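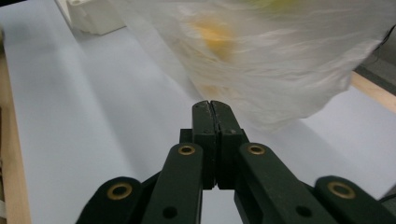 Sun-ja Jeon wants it written down that we should stop changing two things at once, and that if the linkage gets retuned on the same afternoon as the wrist, she's not going to help figure out which one did it. Fair. So from now on one change per session, logged before anybody starts picking things up.

January, 4:40 pm, back bench

Great session anyway! We're calling the dark green one Drumby 2 until somebody comes up with a better name. Four arms, brass-colored eyelets at the joints, and the fingers meet in a nice straight seam when closed. Drumby 1 never did that, it always had a sliver of daylight on one side. The tips are getting scuffed along the top edges. I like how they look but Hyun-seo is right that we should keep an eye on them, so I put a second set on the print list.

Task this week is thin plastic bags, which is the one everybody in the club dreaded and which I now think is the most fun thing we've done. A bag moves if you breathe near it. You come in with the fingers closed, open late, close early, and half the time the film slides off anyway. White paper is down over the bench so the plastic slides the same way every time (the bare wood has a rough patch near the vise).

Tally for today: 100 tries, 26 clean misses. A clean miss is when the fingers shut on nothing and the bag stays where it was. Ju-won R. did most of the second half and was way better than me. She comes in lower and pinches a fold instead of going for the edge. I tried it her way for the last few and got them, wow, what a difference.

Note for the other Ju-won (Kang): your spreadsheet has a column for "grip" and a column for "grab" and I have been filling in whichever one is closer. Please merge.

Running total across all tasks is 2,280. Ki round wants 600 of those to be soft items, and we're well short, so bags again next time and then the sponges. Young-sook Oh says the Ulwood team is using rubber pads on their fingertips. I'd love to try that but see rule at top, one change.

Things to do
- snug the screws in the fingers, check again after an hour of use
- print spare fingers, same green if there's any left on the spool
- ask Fistonico about the smaller eyelets, last order came with the wrong inside diameter
- flatten the paper or tape down a fresh sheet, the folds are catching
- try heavier stuff in the bag? Ju-won R. thinks weight helps because the top goes taut. I think it makes the film tear. Want to find out!

5:25. Added later: did ten more with the lid of the glue box propped under my elbow. Much steadier on the approach. Not counting these in the tally, but somebody else please try it.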